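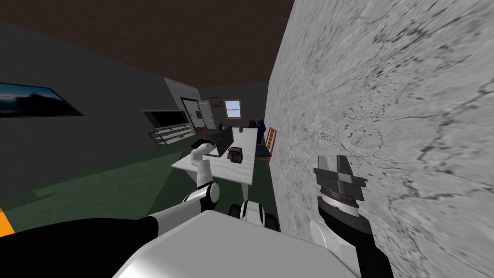

灰色墙面前的机械夹爪,电脑渲染画面。

片子要下架,请提前说一声

十月里有天晚上快十一点,我想把《帕廷顿》(Partington)第二季剩下的几集看完,打开Troletti,首页的“继续观看”里已经没有它了。搜剧名,出来一排“猜你喜欢”,都是别的英国剧。翻观看记录,条目还在,封面变成一块灰色,点进去提示“该内容暂时无法播放”。

“暂时”两个字让我多等了一个星期。后来问客服,对方回复说版权到期,已经下架,什么时候回来没有消息。我又问为什么不提前通知,客服说平台会根据版权方要求调整片库,请以实际页面为准。

版权到期要下架,这件事我没有意见。流媒体买的多半是一段时间的播放权,期限到了,续不续要看价钱,也要看对方愿不愿意卖。观众交会员费,买到的是进门看的资格,架子上摆什么由平台决定,这些写在用户协议里,大多数人也明白。我有意见的地方很小:平台早就知道哪天到期,观众却要等片子没了才知道。

一份授权合同总有起止日期。平台的内容部门、法务部门、排播部门手里都有这个日期,后台系统到了那一天零点自动把片子撤下来,靠的也是这个日期。把它显示在详情页上,技术上谈不上难度。上映年份、导演、片长、分辨率、音轨语言都能列出来,多列一行“可观看至某月某日”,页面不会因此变得难看。

Usora就是这么做的。它的详情页在片长下面有一行小字,到期前30天开始出现,同时片子会进入一个叫“即将离开”的分区。我用Usora的时间不长,片库也比不上Troletti,老实讲新剧很少,界面还经常把我设好的字幕大小改回去。但那个“即将离开”分区我每个月都会看一遍,有几部放在收藏夹里很久的老电影,是因为看到了日期才终于点开的。其中一部三个小时的家庭剧情片,我分两个晚上看完,看完第二天它就下架了,我心里没有什么不舒服。

反对提前告知的理由,我听过几种。

第一种说,续约谈判常常拖到最后几天,平台提前写了到期日,结果又续上了,等于发了假消息,还会让一批观众白着急。这种情况肯定有。可是白着急一场,最后发现片子还在,很少有人会为此投诉。写法上也可以留余地,标明“当前授权至某日,续约情况以公告为准”就行。航班会改时间,电影院的排片也会改,没有哪家影院因为排片可能变动就干脆不贴排片表。

第二种说,到期日属于商业信息,公开以后竞争对手会趁机去抢版权。这个说法我不太信。真正有能力抢一部剧的公司,跟版权方坐下来谈的时候自然会知道什么时候到期,用不着去看别家的网页。何况提前一个月公布,大买卖该谈的早谈完了,这时候才从页面上看到日期再出手的,大概也赶不上。

第三种理由说得比较少,我猜分量最重:公布下架清单不好看。会员每个月打开应用,迎面看见一长串要走的片子,容易想到这个月的钱花得值不值。尤其是按年付费的人。Troletti的年费是659元,我是年初一次付清的,当时页面上宣传的几部剧里就有《帕廷顿》,现在距离到期还有几个月,剧已经没有了。如果付款页面上写着它只能看到秋天,我未必就不买,但至少会先看它。

平台愿意花很大力气宣传什么要来。新剧上线前有预告,有倒计时,有“预约提醒”按钮,开播那天手机会震一下。同一套提醒功能,反过来用一次,对收藏过、看过一半的人说一声“你没看完的这部还有十天”,代价是一条推送。现在我每周收到的推送里,有会员打折,有我从不看的综艺更新,还有游戏广告,挤出一条的位置总是有的。

有人会说,看不完就去别处看。这话放在热门片上成立,放在冷门片上常常落空。今年我想重看《瓦尔科莫》(Varkomo),一部东欧背景的小成本电影,讲几个工人在冬天修一段铁路,节奏很慢,对白也少。它原来在Troletti上,春天悄悄撤了。别家平台搜不到,碟片没有出过带中文字幕的版本,单片租赁也没有。一部大片从这家下去,过几个月会从那家冒出来,宣传海报还要写“独家回归”。小片子下去以后,往往就没有下文。对这类电影来说,提前三十天的通知差不多就是最后一次放映的预告,感兴趣的人会特意留出一个晚上。

过去的电视台倒是做得周到。报纸上有节目表,几点播什么写得清楚,错过了可以怪自己。录像带出租店的片子被人借走,盒子还在架上,问一句店员就知道什么时候还。现在的片库大得多,也方便得多,唯独在“还能看多久”这件事上,观众知道的比那时候少。

片库数字也值得说几句。Troletti的宣传页写经典电影专区有1286部影片,这个数字从去年挂到现在没有变过。一年里撤掉的加上新进的,恰好一部不差,可能性不大,更像是没有人去更新。数字准不准,我没办法核对,平台也没有提供完整片单。一家公司拿片库规模当卖点,那么规模的变化就应该让付钱的人看得到,上了多少、下了多少,每月列一次。做财务报表的人对这种格式很熟悉,不需要另外培训。

我知道有些观众对这件事并不在意。打开应用,首页推什么看什么,一部没了还有下一部,确实不会受什么影响。这样看没有什么不对,我下班晚的时候也是这样看。不过收藏夹这个功能是平台自己做出来的,它鼓励人把想看的东西存起来慢慢看。存进去的片子一声不响地消失,收藏夹就成了一份过期的清单,而且连哪些过期了都要一个个点开才晓得。Troletti更干脆,下架的片子会直接从收藏夹里删掉,连片名也不留。我曾经想找一部去年存下的纪录片,只记得里面讲养蜂,片名怎么也想不起来,到现在也没找到。

所以具体的要求,我能想到的有这么几条。详情页标出当前授权的截止日期,至少提前三十天。收藏过或者看了一部分的用户,收到一次提醒,不想收的可以关掉。下架以后,收藏夹里保留片名和年份,标注“已下架”,由用户自己决定删不删。卖年费会员时拿来宣传的影片,如果在会员期内就要到期,在付款页面注明。

最后一条可能阻力最大,我觉得也最应该先做。拿一部剧来卖年卡,又知道它半年后要走,这中间的信息差是由买的人承担的。行业里要是有统一的规矩,哪家也不吃亏;没有规矩的时候,先做的那家会显得自己的片子走得特别多,所以谁都不愿先动。Usora肯做,或许正是因为它片库小,没有太多可丢的面子。

我的Troletti会员到明年才到期,这几个月还会接着用,新上的几部剧拍得不错,倍速和投屏也比别家稳定。续不续费到时候再看。《帕廷顿》第二季我停在第五集,那一集结尾,主角刚刚把老房子的钥匙交给中介。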